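From: Annick Petrenko
To: bench-practice list
Subject: Re: Draft rules for shared tabletop cells, section on layout and resets

Darcy Charbonneau wrote:

> I read the draft twice and I mostly agree with it. Two things bother me.
>
> First, the rule that says "objects must be returned to their starting
> positions between runs." Returned by whom, and checked against what?
> At Gravell we had two operators doing the same pushing task on the same
> arm, and their results did not line up. In the end it came down to one
> of them putting the blocks back by eye and the other using a printed
> sheet.
>
> Second, the speed limit. The draft says 300 mm/s for any run with a
> person within reach of the table. Is that the commanded speed or the
> measured speed at the tip? Please say which.
>
> Darcy

Darcy, thanks for reading it so closely. I'll take the second point first.

The 300 is meant to be measured speed at the tip. Colton McKinnon wrote that line and he assumed everyone would read it that way. I have changed it to "measured at the lowest point of the tool." It is our own house limit and it does not replace the risk assessment for your cell. If your assessment gives you a lower number, use the lower number. I added a sentence saying that too, after Ok-hee Sun pointed out that people at Stornlow had been treating the house limit as permission.

On resets, I agree the wording is too loose.

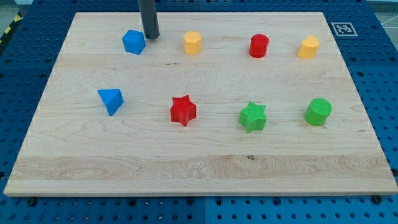
The draft needs to separate two kinds of starting layout, and at the moment it runs them together. A fixed layout is one where every object has a set place and a set heading, and you can check it against a sheet or an overlay. A free layout is one where the operator places the objects within limits and the starting state gets recorded before the arm moves. Both are fine. What causes trouble is a free layout that gets written up as a fixed one. Two loose rows of four blocks look tidy enough that a person will call them "the standard layout" in the log, but the spacing is not exact, and with a star or a heart the heading matters as much as the position. A rod pushing on a point of the star gives a different result from a rod pushing between two points. The cylinders don't care about heading, so the rule can let those go.

Proposed text for the section:

4.1 State in the log whether the layout is fixed or free.

4.2 For a fixed layout, keep a reference sheet with the cell. Position tolerance is 3 mm for each object. Heading is checked for every object that is not round.

4.3 For a free layout, save a still from the overhead camera before each run, with the arm clear of the objects. Name objects by color and shape together, never by color alone. Where a set has two reds or two greens, "the red one" is not a usable record.

4.4 Any board or mat laid over the table is part of the cell. If it is taken off and put back, repeat the camera check before the next run.

4.5 Reference markers stay on the table and are not covered, moved or written on. A worn marker is replaced and the check repeated.

4.6 Nobody reaches over the board to reset objects until the arm is in a protective stop. Holding the joystick still does not count as a stop.

I expect some argument over 4.6. Nadiia Kobzar timed it at Vironer and found that stopping and restarting added 20 seconds to each reset. She would like an exception for trained operators working alone. I don't want to put one in. Resets are when hands are closest to the tool, and by late afternoon people are tired and doing it from habit. If the time is a problem, let the run go on longer between resets.

One open item. I don't know what to say about objects that leave the board during a run. Some groups end the run there and some put the object back and carry on. I would end the run, but I have only worked with short tasks. If you run long ones, please write to the list and tell us what you do and how you log it.

I would like to close this section in November. Comments on the numbering can wait until the last draft.

Annick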